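Medição de níveis sonoros e distribuição de público em sala de concertos de pequena lotação

Relatório de projeto - Acústica Aplicada
Orientador: Imad Hourani
Data de entrega: 9/6/23

1. Enquadramento

O projeto incidiu sobre a sala Castonard, com lotação licenciada para 614 pessoas e programação maioritariamente de metal e hardcore. Pretendeu-se verificar se a queixa recorrente do público, a de que a voz se perde junto à parede lateral direita, tem correspondência em medições, e se o posicionamento das colunas de graves contribui para o problema.

O concerto escolhido foi o da banda Pernilby, com primeira parte a cargo dos Eynon. As duas bandas usam afinações graves e amplificação de palco real, o que dificulta a separação entre o som direto do palco e o som do sistema principal.

2. Método

Definiu-se uma malha de pontos na plateia, marcada no chão com fita antes da abertura de portas. Em cada ponto registou-se o nível equivalente ponderado A e o nível ponderado C, primeiro com ruído rosa e sala vazia, depois durante o espetáculo. A diferença entre C e A foi usada como indicador simples de excesso de energia nas baixas frequências.

Durante o concerto só foi possível medir nos pontos periféricos. O centro da plateia foi abandonado no segundo tema dos Eynon, quando se abriu um mosh pit sobre a fila central da malha. Os valores desses pontos foram excluídos do tratamento e não estimados por interpolação.

O registo contínuo foi feito na mesa de mistura, a 1,60 m do chão, e produziu 2204 amostras válidas. As amostras recolhidas nas mudanças de palco foram retiradas manualmente - o critério foi a ausência de sinal na saída principal da mesa.

3. Resultados

Com sala vazia, a parede direita apresenta um reforço nítido na banda dos 63 Hz, coerente com o facto de as colunas de graves estarem empilhadas apenas desse lado. Com público, o reforço diminui mas não desaparece. Na banda dos 2 kHz, onde se concentra boa parte da inteligibilidade da voz, o mesmo lado perde nível a partir do meio da sala, por ficar fora da cobertura horizontal de 90 graus das colunas principais.

Os dois efeitos somam-se. No set dos Pernilby, os versos cantados em registo limpo eram audíveis junto à mesa e pouco percetíveis ao lado do bar. Os guturais graves sofreram menos, dado que os técnicos lhes aplicaram mais ganho nos médios.

A primeira parte foi misturada com nível inferior ao da banda principal, prática habitual. O aumento entre sets foi gradual e o valor máximo ocorreu no penúltimo tema, com a entrada simultânea de bombo duplo e sintetizador de graves.

4. Limitações

Mediu-se um único concerto. O técnico de som dos Pernilby viaja com a banda, pelo que a mistura não é representativa das restantes noites da sala. Foram distribuídos questionários à saída e obtiveram-se 138 respostas, mas a pergunta sobre a posição na plateia estava mal formulada e muitos inquiridos assinalaram mais de uma zona. 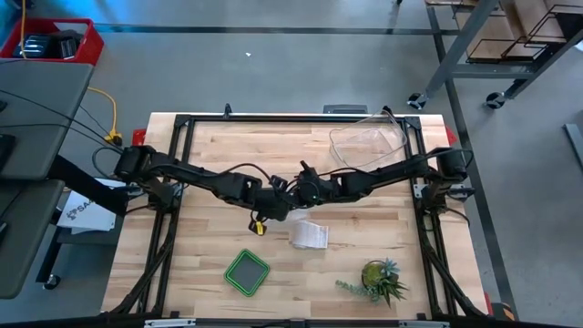
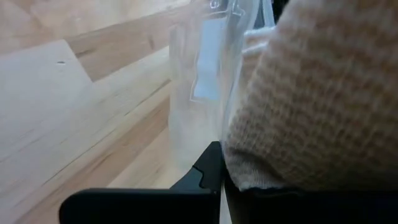 5. Trabalho futuro

Propõe-se repetir as medições em julho, no festival Sillham, em que a mesma sala recebe quatro bandas por noite com um único técnico residente. Essa condição permite comparar sets sem alterar o operador. Propõe-se ainda testar a divisão das colunas de graves pelos dois lados do palco e, em alternativa, a sua colocação ao centro, sob a boca de cena. A segunda opção obriga a recuar a grade de segurança e reduz a área útil da plateia, questão que terá de ser discutida com a direção da sala.

O questionário será refeito com uma planta simplificada, em que o inquirido assinala uma só zona.

Relatórios recentes
- Tempo de reverberação em salas de ensaio partilhadas
- Captação de bateria com número reduzido de microfones
- Monitorização auricular em bandas sem técnico próprio
- Exposição sonora de trabalhadores de bar em noites de concerto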